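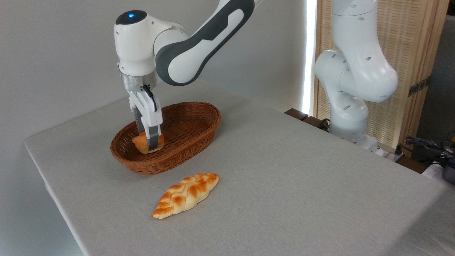

Petit pain doré dans la corbeille ovale, pain tressé posé à même la nappe gris clair.

Projet Stemance – Le pain à table
Rapport d'avancement à l'attention de la Fondation Rey
Juin 2025
Rédaction : Mwanahawa Ondieki. Relecture : Mostafa Farouk.

Objet du rapport

Le financement accordé à Famstead porte sur une question simple : la manière dont le pain est présenté sur les tables de nos salles à manger change-t-elle la quantité de pain jetée ? Le dossier initial répondait oui avant d'avoir commencé. Après quatre mois, je serais plus prudente, et le présent rapport s'en ressent.

Ce qui a été fait

Les corbeilles ovales tressées ont été retenues à la place des bacs en plastique. Elles sont plus jolies, tout le monde en convient, et c'est à peu près le seul point sur lequel les deux équipes sont d'accord. Leurs côtés évasés laissent voir le contenu, ce qui était l'argument principal du fournisseur, Prarero. Un convive qui voit un seul petit pain au fond est censé le prendre, ou au moins ne pas en réclamer trois autres. Je n'ai trouvé aucune trace écrite de ce raisonnement ailleurs que dans le catalogue.

Les nappes gris clair sont arrivées en mai, après deux reports. Le choix de la couleur avait donné lieu à une longue discussion. On craignait le blanc pour les taches, et le gris foncé pour les miettes. Le gris clair montre moyennement les deux.

Deux formats de pain sont à l'essai : le petit pain individuel, servi en corbeille, et le pain tressé, qui ne se range pas dans la corbeille ovale avec les petits pains sans les écraser. Il est donc posé directement sur la nappe. La proposition de départ ne prévoyait pas ce cas. Elle parlait de « mise en corbeille de l'ensemble de l'offre », formule que je propose de retirer de la convention.

Ce que disent les relevés

Nous avons pesé ou compté les restes sur 1 229 couverts, toutes salles confondues. Le chiffre paraît solide. Il l'est moins si l'on regarde le détail : une partie des relevés a été faite avant l'arrivée des nappes, une autre après, et la recette du petit pain a changé entre les deux. Attribuer un écart à la corbeille plutôt qu'à la recette me semble imprudent.

Lors du meilleur service, le pain jeté a baissé de jusqu'à 29 % par rapport à la période de référence. C'est ce pourcentage qui a circulé en interne et qui figure déjà, à mon regret, dans une présentation de Prarero. Je demande que la Fondation ne le reprenne pas. Il s'agit d'un service unique. Sur les autres services, la baisse est plus faible, et certains jours les restes ont augmenté sans que nous sachions dire pourquoi.

Pour le pain tressé, je n'ai pas de conclusion. Les convives l'apprécient, à en croire les cuisines. Mais il faut le couper, et personne n'avait budgété la coupe. Là où il est proposé entier, il reste souvent presque intact en fin de repas, peut-être par simple politesse envers un pain que l'on n'ose pas entamer. Là où il est tranché d'avance, il sèche. M. Farouk est plus optimiste que moi et souhaite prolonger l'essai avec un format plus court.

Difficultés rencontrées

L'entretien des corbeilles avait été sous-estimé. Les miettes se logent dans le tressage du fond et le brossage prend du temps. Le lavage en machine est exclu par le fournisseur, ce que nous avons appris à la livraison. Une doublure en tissu réglerait le problème, mais elle ajouterait du linge, et le poste linge est déjà dépassé à cause des nappes.

La taille pose une autre question. Les corbeilles ont été commandées en un seul modèle. Pour une table peu garnie, un petit pain isolé dans une corbeille aussi large donne une impression de pénurie, et plusieurs responsables de salle nous ont dit en rajouter d'eux-mêmes « pour que ce soit présentable ». On devine l'effet sur les restes.

Enfin, les fiches de relevé sont remplies de façon très inégale. Certaines indiquent un poids, d'autres un nombre de morceaux, d'autres encore la mention « un peu ». J'ai écarté ces dernières.

Budget

Les dépenses d'équipement sont engagées en totalité. Il reste des crédits sur la ligne « accompagnement des équipes », faute d'accompagnement. Je propose d'en affecter une partie à la tenue des relevés, qui me paraît la dépense la plus utile à ce stade – et la seule qui permette de juger les autres.

Suite proposée

– Garder une seule recette de petit pain jusqu'à la fin de l'essai.
– Peser les restes, partout, avec la même fiche.
– Tester une corbeille plus petite dans deux salles avant toute nouvelle commande.
– Traiter le pain tressé à part, avec ses propres relevés, ou le sortir du projet.

M. Farouk demande que soit mentionné son désaccord sur la fin du dernier point, ce que je fais ici. Les relevés bruts sont à la disposition de la Fondation, y compris les fiches écartées.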